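Torutik navy cloths, pack of 3: do you need them?

The pack costs more than it should. You get three plain navy cloths and a sleeve of cardboard telling you they will "fold flat for life." I have heard that kind of thing before, mostly from people selling bed sheets.

I've had mine since January. They've been used for drying, for wiping up and for covering dough, and I keep a count of washes on the inside of the cabinet door because otherwise I'd be guessing. We are at 88. Color is holding. I expected navy to go that tired purplish gray by wash 30 or so, and it hasn't, so credit where it's due.

Absorbency is average. My old Matheson towels, the scratchy ones, pick up a spill faster and cost less. The Torutik cloth pushes water around for the first few passes, and it was worse when new. The leaflet says to wash twice before use. Make it more than that.

Now the folding claim. The fabric is soft and has some weight to it, so it will go into a square without a fight. Getting the square crisp is another matter. One corner comes out neat, then the hem layers stack up on the opposite side and you have a lump. Stack all three and the pile leans. Rosalinda Layug, who shares the kitchen with me, rolls hers and says I'm being fussy. Maybe, but I didn't print the promise on the cardboard.

Folded navy cloth at left in the first shot, with another still bunched up; coral-red fabric on the same wood tabletop in the second.
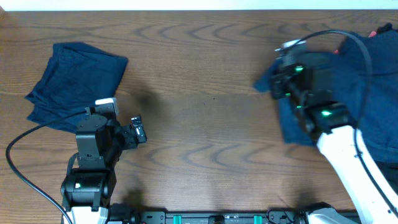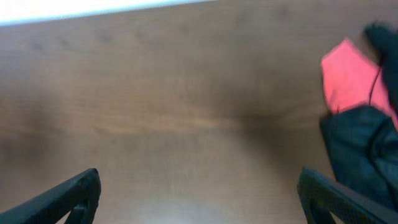
Drying time is the thing I'd complain about most. Hung over the oven rail at night, mine are still damp at the hem in the morning. The Bellov ones I tried last year were thinner and dried by breakfast, though they also pilled badly and I threw out 2 of them.

The website has 1,030 reviews and nearly all of them are glowing. A lot of those were clearly written the day the box arrived. Read the ones from people who have done some laundry.

Would I buy them again? At full price, no. On sale, probably, for the color. If you want something to dry dishes with, get the Mathesons and put up with the scratch.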